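Groups > Dullerley Twinning and Heritage Circle > Meetings > Minutes, April

Taken by Nesma Salem, who was handed the pen again. I've written these the way I talk, as usual, so if you want the formal version you'll have to come and write it yourself!

We got going at 7:15, a bit later than planned, as the first stretch went on coats and on Iman's cake. Iman Ramadan was in the chair. Apologies from the Zoker family, all three of them, who are still in Steltlow until the end of the month (lucky things) and sent a long message that I'll get to under item 4.

1. Last month's minutes

Agreed, with one fix. I had written that the Steltlow choir was coming in June. It's the Steltlow brass band, and they're coming in September. Sorry, choir. Sorry, band.

2. The walking guide

This took up most of the evening, so bear with me. For anyone who missed the last few meetings, we're putting together a small printed guide to the places in Dullerley that have something to do with Steltlow: the houses the first families lived in, the bakery, the two graves by the north wall, the bandstand, and so on. It will be in both languages, side by side, one stop to a page.

Iman has finished the draft for 15 stops. I read it on the bus and missed my stop, so that's my review. The bakery page is wonderful, and I never knew the oven came over in pieces. We did have a long back-and-forth over the bandstand. The old story says it was a gift from Steltlow, but the papers Iman found only say that Steltlow paid for the roof. I wanted to keep the story in, Iman wanted it out, and we settled on printing what the papers say and adding "many people in town remember it as a gift." I can live with that.

The translation is further behind. Nine stops are done and the rest are promised for next month. There was some grumbling about place names, and whether we spell them the way they're spelled in Steltlow or the way everyone here says them. We'll use the Steltlow spelling on the page and put the local one in brackets the first time it comes up. Please don't reopen this one, I beg you.

Fahmy Print sent two quotes. The cheaper one is for a stapled booklet, 443 copies, which is an odd number but has something to do with how many they get out of their paper order. Cost is $1,745 with delivery. The other quote was for a glued spine and came in well over what we have, so that was quickly dropped. Stapled it is. I'm to write to Fahmy and ask whether the map can fold out of the back cover without pushing up the price.

Iman asked whether we should sell the guide or give it away. I said give it away, because the whole idea is that people pick it up and go for a walk. Others felt a small price would help pay for a second printing. We went with free at the library and the train station, and a suggested donation everywhere else.
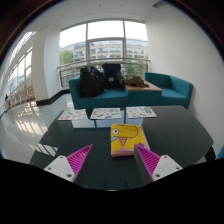
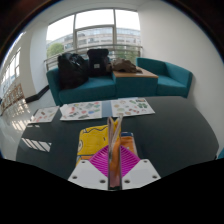 3. September visit from the band

Twenty-six players and their bus driver. Homes have been found for most of them, and I've got a list going, so call me if you have a spare bed or even a decent couch. Two of the players are vegetarian and one is very tall (this was in their letter, I'm only passing it on).

They'd like to play outdoors on the first afternoon, at the bandstand if we can get it. Iman will ask the town office about permission and also about the broken step. If it rains we'll move into the school hall, which is already held for us until 6:00.

I suggested that we hand every visitor a copy of the guide when they get off the bus, which means it has to be back from the printer by the end of August. Everybody looked at Iman at this point. Iman says it can be done if the translation comes in on time. So, translators, no pressure, but pressure.

4. News from Steltlow

The Zokers have been busy over there. They visited the town museum and were shown a drawer of letters sent home from Dullerley by the early families. The museum is happy to send us copies of any we want, free, as long as we say where they came from. One of them complains for a full page about our winters! We all want that one in the guide. Iman will see if it fits opposite the bakery.

They also asked whether we'd like to bring back a flag for the display cabinet, as ours has faded to a sort of gray. Yes please, medium size.

5. Any other business

The key to the display cabinet is missing. Check your pockets, and check the pockets of the coat you wore last time too.

I brought up the idea of a language evening once a month, nothing fancy, tea and an hour of talking. Six people said they'd come. I'll find a date and try it once.

Someone left a green umbrella behind at the last meeting. It's at my house.

Things to do

Nesma: write to Fahmy about the fold-out map, keep the list of beds, pick a date for the language evening.
Iman: town office about the bandstand and the step, final text for all the stops, reply to the museum about the letters.
Translators: the six remaining stops, by next meeting.

We finished at 9:10. Next meeting is in May, same room, same time, and it's my turn to bring the cake.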